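Damp cupboards, part two: which tubs keep dry things dry

Monday, October 11, 2021

The first part of this covered the wall. To repeat the result for anyone who skipped it: the larder in the house at Larnurdale backs on to an outside wall with no cavity, the plaster behind the bottom shelf was holding water, and the gutter above it had been leaking at a joint since at least June. The joint has been resealed and the plaster is drying. It will go on drying for most of the winter.

In the meantime the cupboard air is too wet for flour, salt, sugar, dried beans and washing powder, all of which live there. The cheap hygrometer on the middle shelf has averaged 63 per cent since it was put in. The kitchen outside the door is lower than that. Salt starts taking up water from the air at higher readings than this, but the cupboard goes well above its average on wet nights, and salt that has caked once will cake again.

I had three kinds of container in the house and a fourth on order, and no idea which of them was any good. The makers' claims are no use here. "Airtight" on a food tub seems to mean that it has a lid.

What was measured

A tub that leaks water vapour will wet whatever is inside it. Weighing flour before and after would show this, but flour is slow and variable, and it had already taken up some water. Silica gel is better. It starts bone dry if you bake it first, it takes up vapour quickly, and the gain in weight is all water.

I baked a batch of loose beads in the oven on a low setting, let them cool in a sealed jar, and put 133 g into each container. The kitchen scale is an old Jelínek, which takes up to 2,000 g and reads to one gram. I would have liked another decimal place. A one-gram scale is good enough to separate a bad lid from a decent one, but it will not rank two good ones.

Each container then went on the bottom shelf for 24 days. I weighed them on Sunday evenings, lids on, and checked the scale each time against the same unopened tin of tomatoes. The tin did not drift, so I have not corrected anything.

The containers

Glass jar with a wire clip and rubber ring. Bought years ago for jam. The ring is the original and has gone a bit hard.

Bredus clip-lid tub. Plastic, with a hinged flap on each of the four sides and a soft seal set in the lid. The ordinary supermarket kind.

Push-on lid tub. No seal, just plastic against plastic. These came free with something.

Screw-top jar. Reused, formerly pickled onions, metal lid with a thin liner. It still smells of pickled onions, which rules it out for flour but doesn't affect the test.

I also put out a saucer of beads with no cover, to have an upper limit.

Results

The saucer was finished within the first week. It gained nearly a third of its own weight and then stopped, as expected at that humidity.

The push-on tub was the worst of the closed containers by a long way. It gained steadily, a few grams every week, and showed no sign of levelling off. If you keep salt in one of these in a damp cupboard you have bought yourself a delay and little else.

The screw-top did better than I expected. It gained two grams in total, both in the first fortnight. I suspect the lid was not done up fully when I started, but I didn't mark its position, so I can't say. Marking the lid with a pencil line is on the list for next time.

The clip jar gained one gram, and the Bredus tub gained one gram. On this scale those are the same number. The glass jar might be better with a new ring. Rings are cheap and I have ordered a pack.

Errors and doubts

The containers are not the same size. A larger tub traps more wet air when you close it, and the beads take that up first. I worked out the amount for the largest one and it comes to a small fraction of a gram, so I have ignored it.

Plastic itself passes a little vapour through the walls. Glass does not. Over a few weeks this makes no difference worth chasing. Over a year it might, and that is a point in favour of glass for things you seldom open.

The bigger fault in the method is that none of these were opened. A flour tub in use gets opened every day or two, and each opening swaps some of the air inside for the air in the cupboard. A better test would open every container on a fixed routine, for a fixed time. I haven't the patience to run that for a month, but a week might be possible.

There is also the matter of where on the shelf each one sat. The left end of the bottom shelf is nearer the wet plaster. I moved everything one place along at each weighing, which evens it out in part.

Shape, and why I went square

Seals aside, the shelf is narrow and the door has a rack on the inside, so depth is limited. Round jars waste the corners. Stood in a row, a round jar fills a little over three quarters of the square it stands in, and the rest is air you could have kept beans in.

Square tubs are harder to seal well. The lid has to press evenly along four straight sides and round four corners, and the corners are where it tends to fail. With the Bredus I could slide a strip of thin paper under the seal at one corner with three flaps shut, and could not once the fourth was down. So all four have to be shut, every time, and whoever last had the porridge oats out needs to be told this.

I also prefer a frosted or clear tub to a solid colour. You don't need to read the level exactly. It is enough to see that there is some left before going to the shop. The fully clear ones look better when new and scratch within a month.

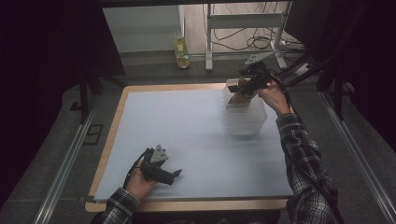 Drying the beads again

The beads can be used over and over. Spread them in a thin layer on a baking tray, with the oven low, for a couple of hours, and weigh them at intervals. When two weighings agree they are done. Put them away warm, in the clip jar, or they will start taking up water from the kitchen while you are looking for the lid.

Do not buy the blue ones that turn pink. The blue is a cobalt salt and I would not want it near food. There is an orange kind which changes to green, and plain white, which doesn't change at all and has to be weighed. I used white.

I looked at keeping a sachet of beads in each food tub permanently. For salt and washing powder it makes sense. For flour I am less sure, as flour has a normal water content and bread recipes assume it. A very dry flour needs more water in the dough. I left the flour alone.

What I have changed

Salt, sugar and washing powder are now in clip-lid tubs on the middle shelf. Flour is in glass. The bottom shelf is empty apart from tins, and will stay so until the plaster meter gives a sensible figure. The push-on tubs have gone to the shed for screws, where they can leak as much as they like.

The hardware shop in Trornby has the replacement rings in two sizes. Measure the neck of the jar and not the lid. I measured the lid.

Next part will be the door vents, if the drill bit arrives.

3 comments

Anonymous wrote:
What did the tubs weigh without the beads? If the plastic takes up any water itself that would be in your one gram. Nylon certainly does. I don't know about whatever Bredus use.

Blog author replied:
I weighed them empty at the start but not at the end, so I can't rule it out. Most food tubs are polypropylene, which takes up next to nothing. I will leave an empty one on the shelf during the next run.

Anonymous wrote:
We had the same wall in our last place. The plaster took two winters. Leave the cupboard door open overnight if you haven't got a cat.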